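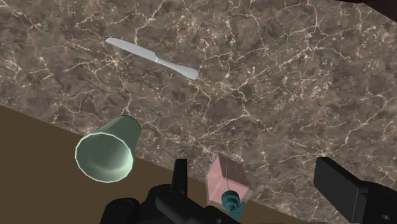
Govivwood stellt Wartungs- und Einrichtpaket für Zweifinger-Greifzellen vor

Flellport, 23. Dezember 2019 – Die Govivwood GmbH liefert ab sofort ein Wartungs- und Einrichtpaket für Roboterzellen mit Zweifingergreifer aus. Das Paket umfasst eine überarbeitete Einrichtanweisung, einen Satz Prüflehren für die Fingerbacken sowie eine Simulationsumgebung, in der Greifpositionen vor der Inbetriebnahme am Modell kontrolliert werden. Erprobt wurde es seit August an einer Zelle des Haushaltswarenprüfers Paseck in Flellport.

Die Zelle bei Paseck handhabt Teile mit stark unterschiedlicher Geometrie. Im Simulationsmodell liegen dafür unter anderem ein flaches Tafelmesser, ein grüner Becher und ein rosafarbener Seifenspender mit Pumpkopf auf einer Arbeitsplatte mit Steinmuster. Die Kamerasicht liegt oberhalb der Greiferfinger, sodass beide Backen und das Werkstück gleichzeitig kontrolliert werden können. Eingerichtet wird in der Reihenfolge Kamera, Werkzeugmittelpunkt, Backenparallelität, Anfahrpunkte. Wird ein Schritt wiederholt, sind alle nachfolgenden erneut auszuführen.

Die Backenparallelität wird bei geöffnetem und bei geschlossenem Greifer gemessen. Überschreitet die Abweichung den in der Anweisung genannten Grenzwert, sind zunächst die Gelenkbolzen auf Spiel zu prüfen. Ein Nachstellen über die Software ist erst nach dem Tausch verschlissener Bolzen zulässig – andernfalls verlagert sich der Fehler in den Werkzeugmittelpunkt. Für den Tausch eines Backenpaares einschließlich Referenzfahrt sind rund 90 Minuten anzusetzen.

Während der Erprobung wurden 823 Greifzyklen protokolliert und mit den Vorgaben aus der Simulation verglichen. In 17 Fällen wich die Endlage der Finger vom Sollwert ab. Ursache war überwiegend ein gelockertes Gelenk an einem der beiden Finger. Die Anweisung sieht deshalb nun eine Sichtprüfung der Gelenke und Schrauben bei jedem Schichtbeginn vor.

Den Vertrieb der Ersatzteile übernimmt Duman. Backen, Bolzen und Prüflehren sind ab Lager erhältlich, die Lieferzeit für Gelenkglieder beträgt 10 Werktage. Bestandskunden erhalten die Einrichtanweisung und das Simulationsmodell über den Servicebereich von Govivwood. Voraussetzung ist ein gültiger Wartungsvertrag.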